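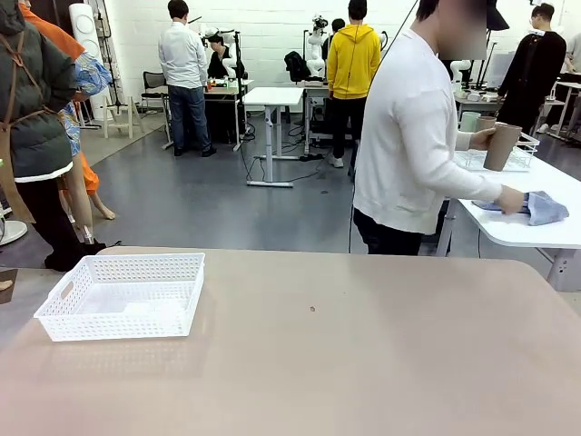

One hand for the cup, one for the cloth

Cups, cloths and baskets: my tips for recording kitchen jobs

I've been setting up kitchen tables for robot training at Pastness since November, and people keep asking me how we keep the crockery side of it under control. We had 2484 good recordings of cup jobs at the last tally (I was so pleased I bought cake), and most of what I've learned is plain housekeeping!

Wipe the table before you start a batch, corners and all. A coffee spot that turns up in 300 recordings and then vanishes is something the system may well pick up on, and you'll be scratching your head for a week. I use a barely damp cloth, then a dry one. Lift the cups as you go and wipe where they stood.

Mix your cups. Paper, glazed, tall, squat, whatever you've got in the cupboard. My first 89 recordings all used the same mug, and the arm was lovely with that mug and hopeless with its neighbour. Shiny glazes want a very clean rim and no greasy thumbprints, so wash them in hot water with a drop of washing-up liquid and let them drain on a rack.
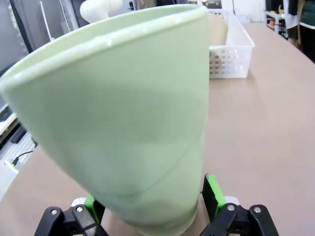
Go slowly when you're guiding the arm by hand or by controller. Close the gripper, wait a breath, then lift. If you snatch at it you're teaching it to snatch, and you'll hear about it when something chips. Marcelle Gaillard taught me to say the steps out loud while I do them – grip, lift, over, down – and I still mutter away like that at home with the dishes.

Shift the basket a little between goes. A hand's width left, a bit of a turn, sometimes with something already in it. Plastic ones with holes in the sides are easy to rinse and weigh next to nothing, but they do slide, so put a scrap of non-slip drawer liner underneath if yours wanders.

Keep the fumbles, too! I used to delete every one. Now I label them "slipped" or "missed" and put them in their own folder, and if I catch the cup and have another try I keep that whole recording in one piece.

Finger pads get the same damp cloth as the table. No spray cleaner, it leaves them slithery.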